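4.2 Changes in Task Allocation at the Packing Tables

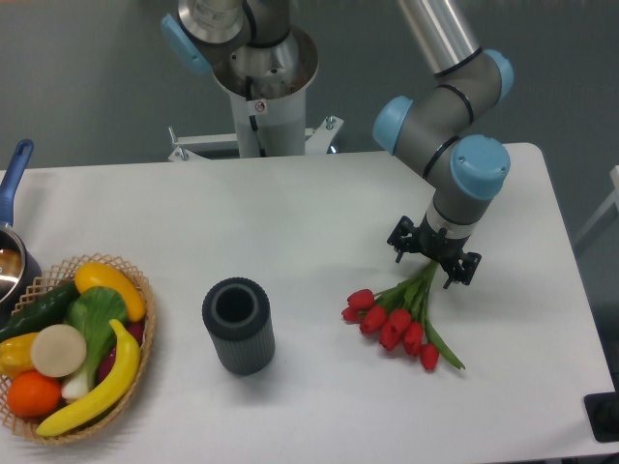

Before the arms were installed at the Plemley site, each order was assembled by one employee from start to finish. Flowers, produce and household goods passed through the same pair of hands, and the employee set the pace. Under the present arrangement, the arm handles single items at the table, while staff prepare the next order and deal with exceptions - most often soft or irregular goods.

Over the study period we logged 871 interventions by staff. Stems were the leading cause, as a grip firm enough to hold a bunch may also bruise it (see Figure 3). Employees at Zernstead reported less lifting but more waiting, and 9 of the 15 persons interviewed described the waiting as the more tiring of the two.

Figure 3. Two-finger gripper closed on the stems of a bunch of red tulips, with a ribbed vessel and a basket of artificial produce on the same table.

Job titles did not change at either site. Pay grades were revised only at Zernstead, where clearing a stopped arm was added to the written duties in October. The effect of this revision on staff turnover is taken up in Section 4.3.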